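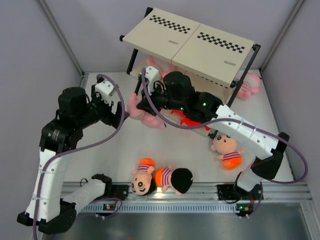
# Putting soft toys away on a small two-tier shelf

A little shelf fills up faster than you'd think, and I've redone ours more times than I'd like to admit (Malte says 21, and he may be right!). It's the kind with black tubes for a frame and beige panels, and plush toys suit it very well once you have a system.

1. Take everything off and wipe both tiers with a barely damp cloth. Let them dry while you have your coffee.
2. Sort the toys by size. Pick out the ones with big round heads and set them aside for now.
3. Fill the lower tier from the back, laying the softest toys down first and tucking the arms and legs in as you go.
4. Turn the shelf at a slight angle, so you can reach in from the front without bumping the top.

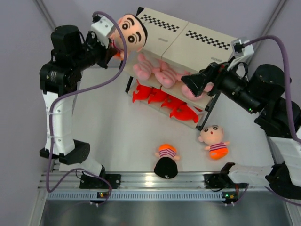

*An orange-bodied doll held by its big round head, with pink plush at the front of the shelf.*

5. Bring in the big-headed ones last, faces out, wherever there's still a gap. Give each one a gentle pat and go on to the next.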